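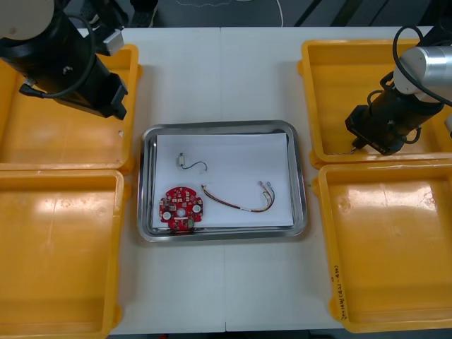 Jeux de données > Texte > Filow

Filow - corpus de notices techniques en français

Filow rassemble 1 080 notices d'entretien de petit matériel de cuisine collective, segmentées en phrases et annotées en entités. Le corpus est maintenu par Ravindran Varghese et Anil Devadiga dans le cadre du projet Kudeck. Il sert à l'entraînement et à l'évaluation d'extracteurs de consignes (action, objet, durée, produit).

Contenu

Chaque notice est un fichier JSONL encodé en UTF-8, une phrase par ligne. Champs :

- id : identifiant stable, préfixé par le code du fonds
- texte : phrase d'origine, ponctuation conservée
- entites : liste de triplets (début, fin, type)
- materiau : inox, plastique, verre ou autre
- fonds : Subramaniam ou Drornis

Le champ materiau est renseigné au niveau de la notice et recopié sur chaque phrase. Les notices couvrant plusieurs matériaux portent la valeur autre. Les bacs et plateaux en plastique sont surreprésentés dans le fonds Drornis. 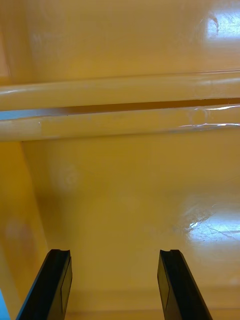 Découpage

La partition est faite par notice, jamais par phrase. Le jeu de test compte 145 notices, toutes relues par deux annotateurs. Les désaccords de bornes ont été tranchés selon le guide v4 - l'article initial est exclu de l'entité.

Limites connues

Les tableaux ont été aplatis ligne par ligne et l'ordre des cellules n'est pas garanti. Les durées exprimées en toutes lettres ne sont pas normalisées. 30 notices du fonds Subramaniam sont des traductions et contiennent des calques ; elles sont signalées par le suffixe -tr dans id.

Versions

La livraison de mai corrige les décalages d'offset dus aux espaces insécables. Les fichiers antérieurs ne doivent pas être mélangés avec ceux-ci. Signaler toute erreur en indiquant l'id complet et le numéro de ligne.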